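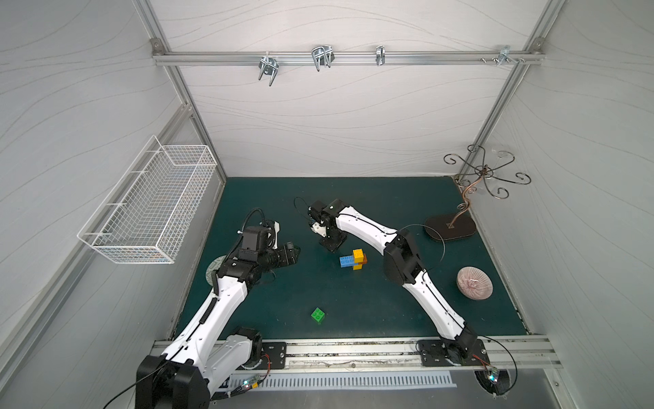
Can a machine tidy up a playroom yet?

Parts of it, on a good day, with someone standing close by. That was the answer I got from the lead engineer at Morkesow, a small robotics shop in Dotham that has spent the past year trying to get pairs of arms to do the chores most of us put off until company is coming.

I had asked for half an hour and stayed most of the afternoon. The engineer talks fast and loves the subject, and I left loving it a bit more myself.

"People always ask me about laundry first," the engineer told me. "I tell them to ask me about toy bricks. If you can handle bricks, with two hands, without knocking over whatever is next to them, you've learned a lot of what you need for a kitchen drawer."

Bricks are harder than they look. Pulling them apart takes one hand to hold and one to twist, and a person does it by feel while thinking about dinner. The Morkesow arms have to learn it from practice runs steered by a human operator, and the current model was trained on 1,611 of them. The next round is planned at 3,000, and the engineer is hoping to have it finished in July.

"The first time both arms went for the same brick and neither one let go, I laughed so hard I had to sit down," the engineer said. "Then I went and looked at the logs for two days."
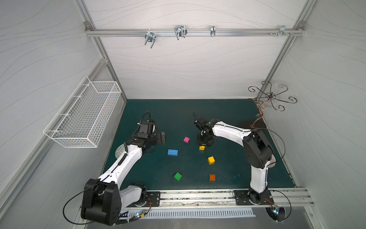 Loose pieces are the friendlier half of the job, because each one can be picked up without worrying about its neighbors. Sorting by color has been solved for years if the parts come down a belt all facing the same way. Take away the belt and let a six-year-old do the arranging, and it's a different afternoon! A brick on its side wants a different grip from one standing up, and two bricks touching can fool the software into seeing a single long one.

I asked about shops, where the money is. Morkesow ran a trial with Willon, a parts supplier that packs small hardware kits by hand. The arms put together 48 kits in a shift. "Their packers do that before the first coffee," the engineer said, cheerfully. "But the kits were right. A year ago I would have been thrilled with 3."

Böttcher, a maker of storage fittings, has asked for something similar for restocking bins, and that work starts after the summer. The engineer thinks shop floors will get there well ahead of homes — same bins, same shelves, lights always on. A house changes every time somebody walks through it. 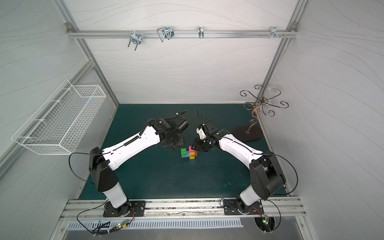
Two arms and a cluster of bricks on the mat at Morkesow.

So when would the engineer buy one for home? There was a long pause, the only one of the visit.

"For picking up the floor at night, slowly, while I'm asleep? I'd take that sooner than you think. For the dishes, I'm keeping my sponge."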